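4.2 Descaling the Drarkurus 406 kettle

Do this work when you see white marks on the bottom, or every 8 weeks if your water is hard.

Caution: Unplug the base and let the kettle become cold before you start.

1. Take out the filter and put it aside.
2. Fill the kettle with cold water up to the lower line and add 2 spoons of citric acid.
3. Boil it one time. The kettle switches off by itself – do not switch it on again.
4. Wait until the water is cold, then pour it into the sink.
5. Rinse with clean water, boil again, and throw this water away also.

Note: Do not use steel wool or powder cleaner on metal parts. Small scratches do not change how the kettle works, but lime will stay in them more easily.

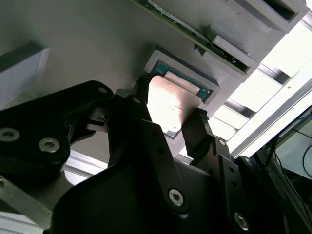
One user, Tatia, wrote to us that white vinegar also removed the lime, but the smell stayed in her kettle for days and she had to boil clean water many times.

6. Put the filter back with the small tab up.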